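The Second Gripper

The request came back from Dundale with one line struck through, and Meenakshi Tripathi knew which line before she opened it. It was the 3,000 for a second gripper.

She printed it anyway and took it down the hall to the lab. Georges Hamdan was at the bench with a mug of tea, reading the arm's log. He had a beaker in the blue tray and had been running the same pick since lunch.

"They cut the spare," she said.

"Did they leave the fingers?"

"They left the fingers. 168 for a pair of pads, and 600 for the service visit."

He nodded and started the next run. 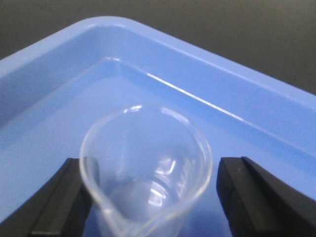 The glassware pick, bench two.

The budget was due back by five. Meenakshi pulled a stool over and laid the pages out beside the keyboard. There were two quotes for the gripper, one from Dralura and one from Mousavi. Dralura was cheaper and would not say when it could ship. Mousavi would ship in November and wanted payment up front, and Dundale did not pay up front for anything.

"What happens if this one breaks?" she said.

"We send it out."

"How long?"

"Last time it was five weeks."

"And what did we do for five weeks?"

"You remember what we did. We moved the glass by hand and I stayed until eight."

She wrote five weeks in the margin. Then she wrote eight o'clock under it and crossed that out, because Dundale did not pay him by the hour and would not see it as a cost.

Georges stopped the arm and came around to look at the pages. He read slowly, with one finger under the numbers, the way he read everything. At the service visit he stopped.

"Why are we buying this?"

"It's in the contract."

"It's in the old contract. The man came, he wiped the rail, he signed the sheet. I can wipe the rail."

"If we drop it we lose the warranty on the arm."

"The warranty ended in the spring."

She went to the cabinet and found the folder. The warranty had ended in the spring. She had carried the 600 forward from last year's sheet, and from the sheet before that, and so had whoever did it before her. She sat down again and put a line through it.

"That doesn't get us to 3,000," she said.

"No. What does Zuvach want for a used one?"

She had not asked Zuvach. They were two brothers with a warehouse out past the airport, and she had bought a centrifuge from them once that was still running. She called from the bench phone. The younger brother put her on hold, came back, and said he had the right model with the right flange. It had come out of a bottling line. He wanted 1,155 for it, tested, and he would take it back within a month if it didn't hold.

"Does it come with a cable?" Georges said.

"Does it come with a cable?" she said into the phone.

It came with a cable.
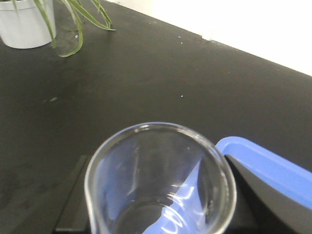 4 min read

She wrote it up at the bench so that Georges could check the part numbers. One used gripper, 1,155. One pair of pads, 168. Service visit, withdrawn. In the box marked Justification she put that the lab had one gripper and that the last repair had taken five weeks. The form allowed two hundred words. She used thirty.

"Put in about the glass," Georges said.

"What about it?"

"That we can't do the glass with the old hand tool. Somebody up there will say use the hand tool."

She put it in. At ten to five she sent it, and the system gave her a receipt with a number on it, and she wrote the number on the top page and put the page in the folder with the dead warranty.

Georges had gone back to his log. She rinsed his mug along with her own and set them both on the rack.

"If they say no?" he said.

"Then I'll ask again in the new year."

"I'll order the pads now, then. Those they can't cut."

She gave him the purchase code and he typed it in.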